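片付けない、をやってみた話(Grekby日記のつづき)

前回の最後に「次はリセットの話を書きます」と言ったきり、だいぶ間があいてしまいました。すみません。3月はずっとキッチンの前にいました。おもちゃのキッチンの前に。

はじめての人のために少しだけ。Grekbyはうちの研究室でやっている模倣学習のプロジェクトで、卓上アームにおもちゃのキッチンで物を動かさせています。タスクは4つ。鍋に入れる、鍋から出す、コンロの上に置く、シンクに移す。言葉にするとものすごく地味です。実家の母に説明したら「で、料理はいつするの」と言われました。しません。

で、リセットの話です。

模倣学習のデータを集めるとき、ふつうは一本デモを録ったら人間が手で物を元の位置に戻して、また一本録って、また戻して、をくり返します。この「戻す」がとにかくだるい。操作そのものより戻している時間のほうが長いんじゃないかという日もあって、しかも人が手で戻すと、なんとなくいつも似た場所に置いちゃうんですよね。自分ではばらけさせているつもりなのに、あとで初期位置をプロットするとコンロの右手前に点がぎゅっと固まっている。あれを見たときはけっこうへこみました。私の手の癖を学習させてどうする。

それでNilmini Kanagaratnamさん(研究室の先輩で、私のコードレビューをほぼ全部やってくれている人です)と昼ごはんを食べながら、じゃあ戻さなければいいんじゃない? という話になりました。一つのタスクが終わった状態を、そのまま次のタスクの始まりにする。鍋に入れて終わったなら、次は鍋から出すデモを録る。出した先がコンロのすみっこだったら、そこから次をはじめる。倒れたら倒れたまま。途中で人間は手を出さない。

アイデアとしては別に新しくないです。行きと帰りをペアで学習させる話は昔からあるし、遊びのデータを長く録ってあとから切る方法もあります。うちがやりたかったのはもっとけちな比較で、「同じ本数、同じ操作者、同じアーム、同じモデルで、リセットのやり方だけ変えたら差が出るのか」というところだけ。差が出ないなら戻さないほうが楽だからそれで勝ちだし、差が出るなら面白いし、どっちに転んでもおいしい実験だと思っていました。

データは片方につき200本。200本ずつです。手で戻すほう(これを「片付け組」と呼んでいます)と、戻さないほう(「散らかし組」)。操作はぜんぶ私とRaed Tannousくんの二人で、午前と午後で条件を交代しました。午後は二人とも操作が雑になるので、どちらかの条件にだけ午後が偏るとまずいからです。Raedくんは午後になるとグリッパーの閉じ方がせっかちになります。私はたぶんその逆で、閉じるまでがやたら長い。

散らかし組を録っていて困ったのは、物がだんだん端に寄っていくことでした。シンクの底とか奥の壁ぎわとか、アームがぎりぎり届くけど掴みにくい場所に溜まっていくんです。最初の日はそれでも意地で続けて、深いところにあるブロックを掴もうとして何回も空振りして、その空振りもぜんぶ入ったデモができました。捨てるかどうかで少しもめて、結局残しました。残しておいてよかったです。理由はあとで書きます。

それから邪魔もの。にんじんとか、タスクに関係ない物も一緒に置いてあるんですが、片付け組ではこれも毎回だいたい同じところに戻ってしまう。散らかし組ではぶつかって動いたらそのままです。当たり前といえば当たり前なんですけど、これが思ったより効いていそうでした。 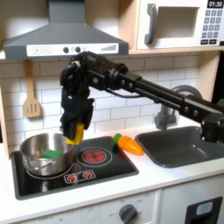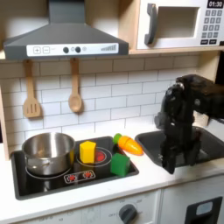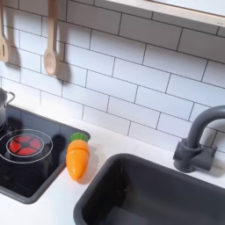
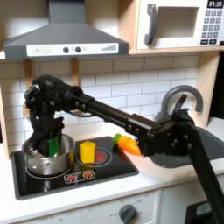 質問:片付け組と散らかし組で、デモを録るのにかかる時間は変わりますか。

答え:散らかし組のほうが短くなります。人が物を戻す時間がまるごとなくなるためです。ただし一本あたりの操作時間は、掴みにくい位置から始まることが多いぶん少し長くなります。

研究会でも聞かれそうなので先に書いておきました。

評価の話にいきます。学習したモデルそれぞれについて、60回ずつ試行しました。初期配置はあらかじめ紙に書いて番号をつけておいて、二つのモデルに同じ順番で同じ配置を見せています。配置を考えたのはNilminiさんで、収集にはいっさい参加していません。私やRaedくんが配置を決めると、どうしても「このへんなら取れそう」という気持ちが混ざるので。Nilminiさんは遠慮なく意地悪な配置を作ってくれました。ほんとに遠慮がなかった。

散らかし組のモデルは、60回のうち失敗が7回でした。

これ、集計したとき最初は自分のスクリプトを疑いました。片付け組のモデルのほうは半分に届いていなかったからです。差は出たらいいなとは思っていたけど、こんなに開くとは思っていなくて、成功判定のフラグを逆に読んでいるんじゃないかとか、モデルの重みを取り違えているんじゃないかとか、夜の9時すぎまでログをひっくり返していました。どこも間違っていませんでした。記録しておいた動画をRaedくんと全部見なおして、手でも数えて、同じ数になりました。

中身を見ると、二つのモデルは失敗の仕方がぜんぜん違います。片付け組は最初の一回で掴めれば最後まできれいにいくんです。動きもなめらかで、見ていて気持ちがいい。でも一回目で掴み損ねると、そのまま何も持っていない手を鍋の上まで持っていって、ぱっと開いて、満足げに帰ってくる。あれは何度見ても笑ってしまいます。ブロックは元の場所にあるのに!

散らかし組は掴み損ねるとだいたい止まって、少し上がって、もう一回おりてくる。さっき書いた、初日の空振りだらけのデモがここで効いているんじゃないかというのが今のところの私の予想です。失敗してからやり直すところがデータに入っているから、やり直し方を知っている。片付け組のデモは条件がいいところから始まるので操作者もあまり失敗しなくて、結果としてやり直しの例がほとんど入っていませんでした。

ただ、ここは慎重に書いておきたいです。いまの実験だと「初期位置がばらけたから」なのか「やり直しの例が入ったから」なのか「邪魔ものの位置が動いたから」なのか、三つがごちゃっと混ざっていて、切り分けられていません。Nilminiさんにもレビューの一行目で言われました。「で、どれなの」。はい、わかりません。散らかし組から空振りの入ったデモだけ抜いて、本数をそろえて学習しなおすというのを次にやります。それで成績が落ちれば、やり直しの例の寄与はそれなりにあると言えそうなので。

散らかし組の7回の失敗についても少し。多かったのは鍋から出すタスクでした。鍋のふちにグリッパーの指が当たって、そこで押し合いになって時間切れ。これはデータの問題というより、うちのアームが力をちゃんと測っていないせいだと思います。ふちに当たっているのにモデルは当たっていることを知らない。手首のカメラだけだと、鍋の中は暗いし、自分の指で物が隠れるしで、なかなか厳しいです。人間が遠隔で操作していても鍋の中は苦手なので、モデルにだけ文句を言うのも悪いんですが。

それとシンク。色が暗いので、底に物があるとカメラの露出しだいで見え方がかなり変わります。照明を一つ足すかどうか迷っていて、足すとこれまでのデータと見た目がずれるから、足すなら両方の条件を録りなおし。うーん。400本録りなおし。Raedくんにはまだ言っていません(これを読んだらごめん)。

一つ、やってみて後悔したことも書いておきます。散らかし組のラベルのつけ方です。最初は録りながら「いまから鍋に入れる」とキーを押して区切っていたんですが、片手が操作で埋まっているのでけっこう押し忘れます。押し忘れると二つのタスクが一本につながってしまう。途中から、続けて録っておいて、あとで動画を見ながら区切る方式に変えました。最初からこっちにすればよかった。切る作業は退屈だけど、音楽を聴きながらできます。区切りの位置は「グリッパーが開いて、手が上がりきったところ」で統一しました。ここを二人で決めずに始めたら、私とRaedくんで切る場所がばらばらになって、最初のぶんは切りなおしになりました。これから同じことをやる人は、切る位置の決まりを先に文章にしておくのをおすすめします。口で言っただけだと三日で忘れます。

あと細かいことですが、散らかし組でも完全に手を出さなかったわけではないです。物が台から床に落ちたときだけは拾って、台の上の空いている場所に置きました。どこに置いたかは記録してあります。これを「戻さない」と言っていいのかは少し悩ましくて、論文にするときは落ちた回数もちゃんと書くつもりです。

次回は空振りを抜いた学習の結果か、照明をどうしたかの話になると思います。配置表を見たいというメールを前回いただいたので、Nilminiさんの意地悪配置の表もそのうち上げます。手書きなので清書が先ですが。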